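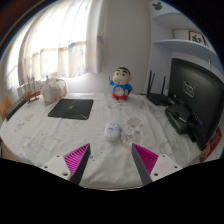
Ruddock Round Tablecloth, Sadton Weave
Sold by Barkolura Table Linens

Item status: In stock
Colors: White, Oatmeal, Slate (Slate returns in August)
Care: Machine wash warm, tumble dry low

The Ruddock is a tablecloth for people whose kitchen table is also the office, the homework station and the place where mail goes to be ignored. It's a heavy cotton blend with enough weight to hang straight and enough polyester to forgive you for leaving it in the dryer overnight.

We make it round. If your table is square, please measure the table and not your hopes. A round cloth on a square table leaves four corners looking underdressed, and we get a few of those back every month with notes that blame the cloth.

Sizing

Measure straight across the top at the widest point. Decide how far down you want the cloth to hang, double that number, and add it to the first one. A 30 inch bistro table with a 5 inch drop needs a 40 inch cloth. For a formal drop, go longer, and warn anyone who sits down quickly.

The hem is double folded and stitched flat. Earlier versions had a rolled hem that looked lovely for the first 23 washes and then began to curl like old bacon. We've moved on, and so have most of the customers who wrote to us.

Working on it

Plenty of you use the Ruddock at a desk, or on a table that has given up pretending it isn't one. The weave is tight enough to write on with a single sheet of paper, though a ballpoint will find the seam if you have a thick pad under it. Wipe up ink right away. We say this knowing you won't.
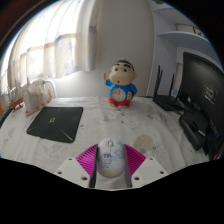 A white mouse on a white cloth.

Under the cloth

The Selon felt liner is sold separately. It quiets plates and keeps the cloth from drifting toward whoever has the heaviest elbows. Cut it an inch smaller than your tabletop with regular scissors. It doesn't fray, but it does collect cat hair with real dedication.

Stains

Red wine: cold water, dish soap, patience. Candle wax: freeze it, then chip it off with a dull knife. Turmeric: consider the Oatmeal.

Returns

Unwashed cloths can come back within 27 days. Cloths that have hosted a birthday party are yours to keep.

Page updated Apr 5, 2023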